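Urkura课程项目报告:教机械臂在灰布台面上抓取并摆放针织小件
Muker机器人实践课 第二组 2020年6月3日

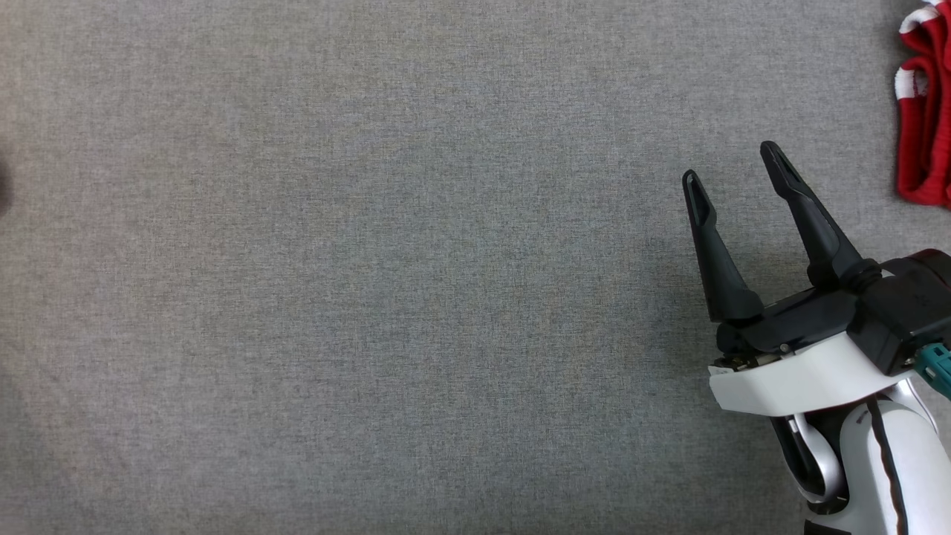

图1 采集现场,头部相机视角。夹爪张开,右上方为红色带白条纹的针织物。

一、我们想做什么

选题的时候,组里一开始提的都是方块、杯子、积木这类东西。这些物体形状固定,抓取点好算,往届同学也留下了不少代码,照着做大概率能按时交作业。可是讨论到最后大家还是被软的东西吸引住了:一小块针织物,随手一放就是一个新样子,同一件东西今天是一团,明天是一条,边缘卷起来以后连哪里是正面都看不清。用手写规则去描述“该夹哪里”,我们试着列了一页纸,越列越乱。那就让它从示范里学吧!

于是项目定成了这样:由人遥控机械臂,把台面上的针织小件夹起来,放到指定的位置,整个过程的画面和关节数据同时录下来,攒成一个小数据集,再用它训练一个模仿学习的策略。我们给项目起名Urkura,名字是随便拼的,念着顺口。

需要先说清楚的是,这份报告的重心在数据采集。训练部分我们用的是课上提供的现成代码,网络结构基本没动,能调的只有几个参数。真正花时间、也真正让我们学到东西的,是怎么录出一批“能用”的示范。动手之前我们以为录数据是体力活,几个下午就能录完,结果整个项目的大半时间都在跟它打交道,而且越做越觉得有意思。

二、场地和设备

采集在Van Wijk楼的实践教室进行。我们分到靠里的一张桌子,台面铺灰色织物。选灰色是比较过的:教室里原来的白色桌面反光厉害,下午太阳一照,画面里会白掉一大块,曝光跟着乱跳;黑色的布试过一次,黑色的夹爪手指在上面几乎看不出轮廓。中间的灰色两头都能照顾到,红色、白色的织物放上去也很清楚。布面有一点摩擦力也是好处,针织物被手指碰到时不会一下子滑走很远。

机械臂是课程统一配的,末端装两指夹爪。手指前端细,闭合以后能捏住一层薄薄的织物,这一点对我们特别重要。相机我们主要用装在头部位置、朝下看台面的那一路,它看得到台面,也看得到手指,训练时当作主要输入。

录制软件用的是Dumlow,负责把图像、关节角度、夹爪开合量按时间戳对齐后存盘。界面很朴素,一个开始键,一个停止键,一个“作废”键。第三个键后来成了全组最有感情的一个键。

物品方面,我们从家里凑了一批小尺寸的针织物,要求是:颜色和灰布有区别;干净,不掉毛(掉下来的毛絮会留在布上,几条示范以后台面就花了);拿在手里不会自己散开。带条纹的我们特别喜欢,条纹跟着褶皱弯来弯去,人看画面的时候一眼就能看出布是怎么叠的,我们猜对网络也有帮助,不过没有专门做实验验证。

三、采集流程

正式采集前我们写了一版操作说明,后来改过很多次,最后稳定下来的流程如下。

准备。把台面上和任务无关的东西拿开,用手掌把灰布抹平。检查相机有没有被碰歪,方法是调出前一次的最后一张画面,和现在的画面叠在一起看桌沿对不对得上。这一步起初没有,补上的原因在第五节讲。

摆放。由一名组员把针织物放到台面上。放的方式有规定:从一只手掌的高度松手,让它自己落下去,落成什么样就是什么样,不许再用手整理。只有一个例外,落到机械臂够不着的地方可以重放。

起始姿态。夹爪张开,停在台面上方。我们没有把起始姿态完全固定死,每次录之前操作者会稍微挪一点,让手指和物品的相对位置有些变化。

示范。操作者遥控机械臂靠近物品,下降,闭合手指,抬起,移到目标区,松开,再抬起来离开。抬起以后要停顿一下,确认织物没有滑脱再移动。

判定。录完当场回放一遍。由操作者以外的人来判断这一条要不要留,操作者本人不投票。判断标准写在说明里:织物整个离开台面;放下以后全部落在目标区内;过程中没有人的手进入画面;没有明显的抖动和来回犹豫。

记录。每条示范在表格里占一行,写物品名称、操作者编号、初始形态、是否作废,还有一栏备注。备注栏里什么都有,写得最多的是“太急”。

分工上我们轮换,遥控、摆放、判定三个岗位每隔一段时间换一次。遥控最累,看着轻松,实际上眼睛一直盯着手指尖,肩膀不知不觉就端起来了。换岗还有一个好处,就是数据里会有不同人的操作习惯,当时我们把这当作优点,后来发现事情没那么简单。

四、采集了多少

正式采集分3轮,最后留下的有效示范是100条。其中50条是“散落”初始形态,也就是织物落下以后比较平展;另外50条是“成团”初始形态,织物折叠在一起,层数多,边缘藏在里面。作废的没有计入这个数字,但是文件都保留着,放在单独的文件夹里。

把两种形态配成一样多,是第一轮结束后才做的决定。第一轮我们完全随机地放,回头一统计,成团的比平展的多得多。想想也正常,针织物从手里松开,本来就喜欢抱成一团。如果一直这样录下去,策略对平展的织物就会很陌生,而平展恰恰更难夹:布贴着台面,手指要压得很低才捏得住边。所以后两轮我们有意识地补平展的,松手前先把织物在手里理开一些再放。严格来说这已经改了摆放规定,我们在表格里加了一列,标明是哪一种放法。

3轮之间各有几天间隔,用来看数据、训练一个粗糙的版本,再决定下一轮补什么。这种“录一点、训一点、再录一点”的节奏是整个项目里我们最满意的安排!第一轮数据训出来的策略几乎什么都不会,手臂伸到织物上方就停在那里发呆,可是看着它自己动起来的那一刻,全组都站起来了。

五、遇到的问题

1. 相机被碰歪

第一轮录到中途,有人搬椅子时碰了支架,相机转了很小的一个角度。当时谁都没注意,单看画面也看不出来。等到训练时误差降不下去,我们把所有示范的第一帧排成一列快速翻看,才发现从某一条开始桌沿整体挪了位置。那之后的示范全部作废重录,相当心疼。叠图检查就是从这时候加进流程的,支架脚下也用胶带贴了定位标记。

2. 操作习惯不一致

组里有人习惯从侧面斜着进,有人习惯先到正上方再垂直往下。两种都能夹起来,分开看都是好示范。混在一起训练,策略就会在两条路线之间摇摆,最典型的表现是夹爪在织物上方画小圈,迟迟不下去。我们和助教讨论之后,统一成“先到上方,再往下”,并且约定手指张开的方向尽量跨过织物最高的那道褶。第二轮起按这个约定录,画圈的现象少了很多。

这件事让我们对“多样性”有了新的看法。物品的位置、形态、颜色越多样越好,这我们还是相信的;动作策略在数据量这么小的时候,还是收拢一点更容易学。

3. 示范者看到的比相机多

遥控的时候人坐在桌边,可以歪头,可以凑近,从侧面看手指离布面还有多高。头部相机是从上往下看的,对高度很不敏感。于是有些示范在人看来顺理成章,对只看得到俯视画面的网络来说,下降到哪里该停,画面上的线索很少。

想到的办法很简单:操作者不许看实物,只许看屏幕上的相机画面。刚改的时候大家都不会夹了,连续作废,场面一度很热闹。练了一阵以后逐渐学会看影子,手指越接近台面,影子和手指尖靠得越近,快碰到的时候两者几乎合在一起。灰布上的影子很淡,但是够用。我们很喜欢这个发现,因为人能从画面里读出来的东西,网络也有机会读出来。为了让影子稳定,后来采集时一律拉上窗帘,只开顶灯。

4. 手指夹到台布

台面是织物,要抓的也是织物,下压过头的时候两指会把灰布一起捏起来,整块布跟着往上拱。这种情况一律作废,而且每次发生以后都要重新抹平台面。解决办法有两个:一是把布的四边在桌底下绷紧固定;二是在遥控程序里加了一个最低高度限制,手指到了这个高度就不再往下。高度的具体值是用手一点一点试出来的,太高了夹不住平展的织物,太低了又会捏到布。

5. 时间戳对不齐

Dumlow默认按收到数据的时间打标签,相机传输比关节数据慢,存下来的画面总是比动作晚一点。在夹爪闭合的那几帧尤其明显:关节数据已经说“合上了”,画面里手指还张着。我们写了一个小脚本,以闭合动作为基准找出延迟,再把图像序列整体往前移。已经录好的数据也都用脚本处理过一遍,不用重录,算是运气不错。

六、训练与测试

训练前对图像做了裁剪和缩放,把台面以外的部分裁掉,颜色做轻微的随机扰动,位置平移只给了很小的幅度。旋转没有做,因为画面里机械臂总是从固定的方向伸进来,把图转了,动作也得跟着转,我们没有把握写对,就没有冒险。

测试一共做了50次,织物由没有参与遥控训练的组员来放,放法和采集时一样,自己落下去,不整理。整个过程从夹起到放进目标区都完成才算成功,成功33次。对我们来说这个结果非常鼓舞人!中期汇报的时候我们给自己定的目标只是“能夹起来”。

失败的情形看下来主要是下面几类:

织物平展、边缘完全贴着布面,手指合拢时从上面滑过去,什么也没夹到。这一类最多。
夹起来了,但是只捏住很薄的一点,移动途中掉下来。策略不会回头去捡,空着手走完后面的动作,到目标区还很认真地松开手指,看着又好气又好笑。
织物落在台面比较靠边的地方,画面里只露出一部分,手臂往那边伸了一点就停住。翻采集记录才发现,这样的初始位置在有效示范里很少,我们当时嫌不好夹,遇到了常常重放。
夹住以后带倒褶皱,放下时有一角落在目标区外,按标准只能算失败。

第三类失败给我们的触动最大。摆放规定里明明写着“够不着才可以重放”,可是到了现场,“够不着”和“不好夹”之间的界线很容易往自己方便的那边挪。数据集里缺的那一块,刚好就是我们偷懒的那一块。表格里没有记录重放的次数,现在想补也补不回来了。

七、如果再做一次

第一,重放也要记录,写明原因。这一栏加起来毫不费事。

第二,作废的示范要分类。我们只写了“作废”和零散的备注,后来想单独看“夹到台布”的那些,只能一条一条回放。其中有一些其实可以拿来做别的用途,比如训练一个判断“夹住没有”的小分类器。

第三,要录“补救”的示范。现在的数据里,每一条都是一次就夹起来的漂亮动作,策略从来没见过掉了以后该怎么办。我们打算专门录一批:故意让织物半路掉下来,再回去夹一次,直到放好为止。

第四,加一路腕部相机。下降高度的问题靠影子缓解了不少,可平展织物的失败还是跟看不清手指和布面的距离有关。腕上有一路近景,应该会好很多。

第五,操作说明要早一点写,并且要让没参加过讨论的人照着做一遍。我们的第一版说明自己读着很通顺,请隔壁组的同学试了试,才知道“放到合适的位置”这种话等于没写。

八、后续

课程结束以后教室会收走一部分设备,桌子和台布可以继续用到8月。我们已经申请把机械臂也多留一段时间,先补靠边位置的示范,再补上面说的补救示范。补录沿用现在的流程和表格,重放原因一栏已经加好了。

数据已经整理成统一的目录结构,每条示范一个文件夹,里面是图像序列、关节数据和一份文字说明,延迟修正前后的两个版本都在。对齐脚本和叠图检查的小工具也放在同一个位置,课程内的同学可以直接拷贝使用。脚本里有几个路径是写死的,用之前记得改成自己的。

附:采集当天的检查清单(贴在桌边的那一版)

窗帘拉上,顶灯打开
台布抹平,四边绷紧
支架对准胶带标记
叠图检查桌沿
夹爪空载开合几次,听有没有异响
确认最低高度限制已启用
Dumlow剩余磁盘空间够用
操作者坐到屏幕前,不看桌面
每条录完先回放,再填表
离开前备份,表格和数据各一份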